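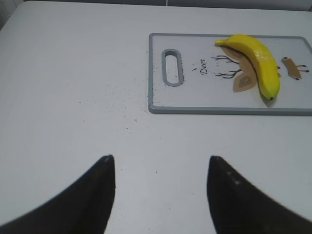
Do you really take complete beginners? A parent at the May open evening wanted to know, and yes, we do, gladly! Most of us at the Doltside robot club had never programmed a thing before we joined.

What will my child work on first?
Usually picking up fruit, a banana being the great favourite (it's harder than it sounds, and lovely fun).

When is the next session?
Sat 28 August, and there are 19 places, so do write to us soon.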